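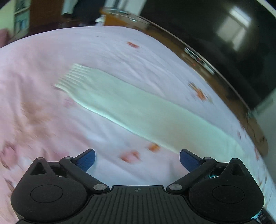 Drying Sweaters Without Wrecking Them

Quick one. Had three people ask after the last post so here goes.

1. Wash cool, hand wash or wool cycle. Small squirt of soap. I use Steller, any mild one is fine.

2. Drain, press against the side of the sink. Don't wring!! Wringing is how you get one arm longer than the other.

3. Lay on a big towel, roll up like a burrito, kneel on it. Wait a minute. Unroll. Still dripping? New towel, go again.

4. Flat to dry. Mesh rack is best, mine's a Kivivex, 17 bucks, folds behind the door. No rack = dry towel on top of the washer.

5. Shape it now while its damp. Sleeves straight, cuffs pinched in with your fingers, hem squared up. Cuffs stretched out already? Dunk just the cuffs in warm water, squeeze, bunch the ribs together, leave alone till dry. Works most of the time on wool. Cotton, eh, sometimes.

6. Flip after a few hours. Overnight is usualy enough in July, winter can be two days. Keep off the radiator.

7. Fold, don't hang. Shoulder bumps are a pain to get out.

Acrylic can take a low tumble but check the tag first. Cashmere never.

Pilling is a seperate post, coming soon. Moths too.

Nastetti Home Notes | Contact | © Nastetti, all rights reserved | Back to top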